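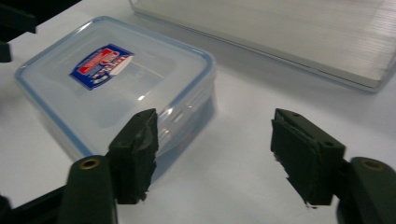

Zadow lending shelf gets its baskets, and asks for lids

The lending shelf at the Zadow community house has been given a proper sorting out this July, and anyone who has ever stood in front of it hunting for a lid that fits (so, all of us) will be glad to hear it. The shelf, which lends out food containers for parties, bake sales, funeral lunches and those Sunday-sized pots of soup that never fit in one family's fridge, now has 2,415 loans behind it, and by the start of summer it was looking every bit as tired as you would expect.

The main change is a simple one. Containers used to be stacked in tall towers by size, with the lids in a cardboard carton underneath, and the towers leaned, and the carton split, and things wandered. From now on they live in wire baskets, with every container put away with its lid snapped on. It takes up more room, there is no getting around that, but you can see what you are borrowing before you take it home, and you don't have to empty half the shelf onto the floor to get at the one at the bottom.

The baskets came from Markard, the hardware store across from the bus stop, which let the house have 14 of them at cost and threw in the hooks for the wall. They are the plain white kind with open grid sides, the same sort many people already have in a pantry or under a sink, and they have the great advantage that crumbs and dust have fewer corners to settle in. A few people asked for solid bins at the spring meeting, and the idea was given a fair hearing, but the feeling in the end was that a bin you can't see into is a bin that gets forgotten. 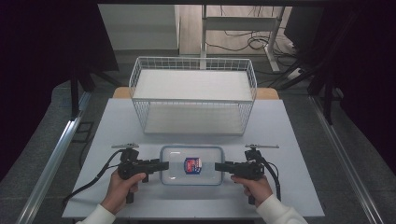
Clear containers with snap lids will make up most of the shelf, and the old opaque ones are being retired as they crack or stain. If you are fond of one of the old ones, and we know some of you are very fond of the big yellow one, please come by and take it home with our blessing. It has earned a quiet life with somebody's Christmas cookies!

There was quite a bit of talk about labels, too. Many of the containers that get donated are brand new and still have the maker's sticker on them, and opinions differ on whether to leave it. The decision for now is that stickers come off before a container goes into lending, along with anything tucked inside, because a sticker that has been through the dishwasher a few times turns into a gray smear that nothing will shift. Warm water and a little cooking oil will do the job on most of them. The shelf's own number goes on the bottom in paint marker, where it has lasted very well so far.

The borrowing rules are the same as before, apart from the length of the loan, which goes from 14 days to 17. That gives you two full weekends and a bit of breathing space on either side, and should cut down on the apologetic phone calls, which were always lovely to get but did tie up the front desk. Please bring containers back clean and dry, with the lid on. If a lid has gone missing, bring the container back anyway and say so, as there is very often a spare.

Neighbors in Gruvow can now return their containers closer to home as well. The bakery run by the Nistor family has kindly made space by its side door, and anything left there before 2 in the afternoon is brought over to Zadow the same day. Borrowing is still done only at the community house, though there is some hope of a small second shelf in Gruvow if the first few months go nicely.
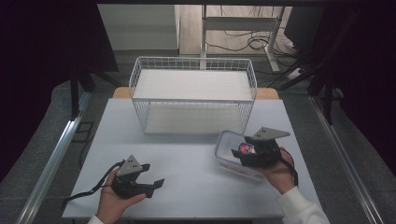
What the shelf still needs

Lids, first of all, and especially the larger rectangular ones. If you have been clearing out a kitchen and have found lids with no containers to go with them, please don't throw them away until you have held them up against ours. Medium containers with straight sides are welcome, new or gently used, and so are clean dish towels for lining the baskets that hold glass. We have plenty of round tubs and can't take any more of those before the fall.

Donations can be left at the front desk of the community house whenever the door is open, and there is a sheet beside the shelf for suggestions, which does get read.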